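Bollbridge opened its robot workshop to the public for an afternoon in June, and some 30 people came through. Barış Ateş ran the demonstration, which used a pair of robot arms and a few garden hand tools.

Visitors watched in groups of seven. Ateş talked them through how the arms handle a trowel and a cultivator, and took questions between runs. Most were about cost and about which jobs are still too hard.

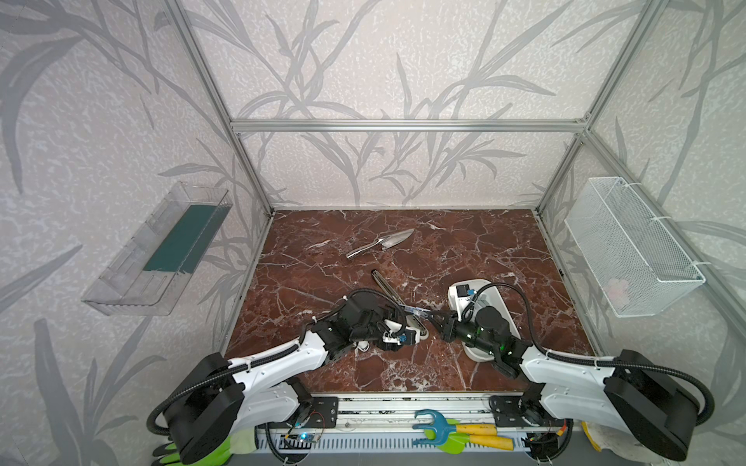
## Next visit

Musyoka Kashindye, who handles bookings, said a second open day is planned at the Vikari building. It will start at 2 p.m. and last two hours. Entry is free, but places must be reserved by phone. Children are welcome with an adult.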